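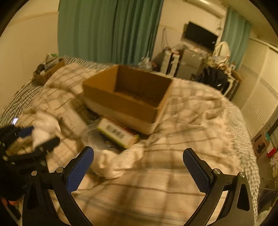 4. Retirada de objetos y preparación de la cama

Esta sección se aplica a los dormitorios de la Residencia Bustitz y debe seguirse antes de cada cambio de ropa de cama. El material necesario (cesto de ropa, bolsa de reciclaje y bandeja de objetos personales) se recoge en el almacén de planta.

4.1. Retire en primer lugar los dispositivos electrónicos. Los teléfonos suelen quedar entre la ropa de cama, junto al borde del colchón; deposítelos en la bandeja.

4.2. Recoja las cajas de cartón abiertas y compruebe su interior. Las cajas vacías se pliegan y se llevan al punto de reciclaje.

4.3. Aparte los productos que conserven su caja con código de barras. No separe el producto de su envase.

4.4. Reúna los recipientes de plástico transparente. Revise los bordes y deseche los que presenten grietas.

4.5. Lleve al cesto las toallas y los paños blancos. No los mezcle con mantas de color.

4.6. Sujete la manta de cuadros por el lado opuesto a los flecos, sacúdala con suavidad y dóblela en cuatro. A continuación, retire la sábana de rayas.

Nota: las mantas con flecos se lavan por separado, en bolsa de malla. Cada bolsa admite hasta 12 kg.

PRECAUCIÓN: no tire de los flecos para enderezar la manta. Si cuelgan hasta el suelo, recójalos sobre la cama antes de desplazar el mueble - las ruedas pueden engancharlos.

4.7. Anote los objetos retirados en el formulario 135 y entréguelo en recepción. Los objetos sin reclamar se custodian hasta el mes de octubre.

Las consultas sobre esta sección se dirigen a Athina Liapis, Servicio de Lencería, extensión 397.

Revisión: 6 de mayo de 2021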